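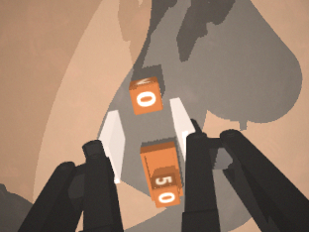

Sourdough keeps going flat in warm weather

tustville_tom
Every August my loaves spread out like pancakes. Same flour, same tin of salt, same recipe I use all winter. I leave the dough on the side overnight and bake at 7 am. Any ideas?

Siiri Heiskanen
It's over-proved. Overnight on the side is fine in a cold kitchen but far too long in summer. Put it in the fridge after 2 hours and bake it straight from there.

dornetti
Disagree. I never use the fridge, it makes the crust leathery. Use less starter instead. I drop mine to 59 g in hot weather and the timing works out the same as in winter. 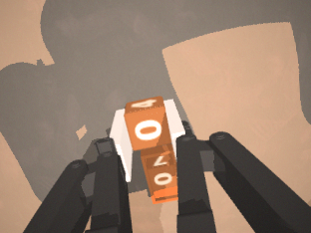 I also use cooler water, straight from the tap, and leave out the second rest.

Siiri Heiskanen
A leathery crust is down to the oven, in my view. I've kept dough in the fridge for 11 hours and the crust was crisp. Leaving out the second rest is asking for a tight crumb – I wouldn't do it.

dornetti
My crumb is fine, thanks.

kurka
What flour is it? I had the same trouble with a weak one and it stopped when I changed to strong white.

tustville_tom
Strong white already, with a bit of rye. I'll try the fridge first, then less starter if that fails.

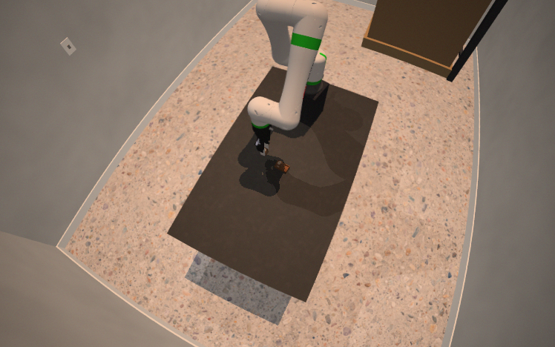
nieminen
Do you cover the dough in the fridge or leave it open?

Siiri Heiskanen
Cover it. A shower cap over the basket is enough, otherwise you get a dry skin that stops the loaf opening up.

dornetti
Or a damp tea towel, if you must use the fridge.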